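Vudlow brings the Thiele watch collection to auction
February 17, 2020

I'm Detlef Hamann, I run the watch room at Vudlow, and I've been itching to share this since January. Our next sale is the Thiele collection, 70 vintage wristwatches put together by one very patient family over 50 years!
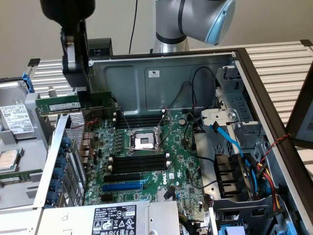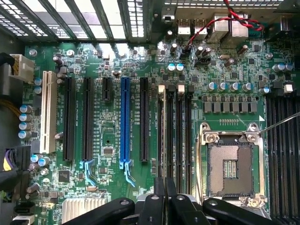 The Thieles bought what they liked and wore what they bought, so you'll find scratches, softened lugs and a few straps that have seen better days. I love that. My own favorite is a steel Kandix chronograph with a salmon dial (I've tried it on more often than I should admit), and there are 4 of the early Plarkon divers, all with their first bezels. One still has its box and the store receipt folded up inside.

Every lot is offered without reserve – yes, even the Kandix – and bids open at $50. If you've never bought at auction before, come and say hello at the viewing. We'll take the watches out of the cases, open the backs if you ask nicely, and talk you through the condition reports.

The printed catalog is at our front desk now, and we're happy to mail you one. For press photos or a chat about the Thiele family, call the watch room and ask for me.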